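Week 4 notes: wood and water

Okay, so last time I ran out of time on why boards move, and I want to finish that before the quiz! Wood swells across the grain and hardly at all along it. My own kitchen table grows a little every summer (I've given up fighting the drawer). Read the Gurnberg chapter up to page 235, skip the math, and bring your 18 inch offcut to class. We'll measure it now and again in December, so please write your name on the end grain, in pencil. 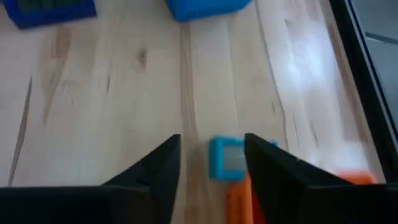 Ink bleeds, and then I can't tell whose board is whose.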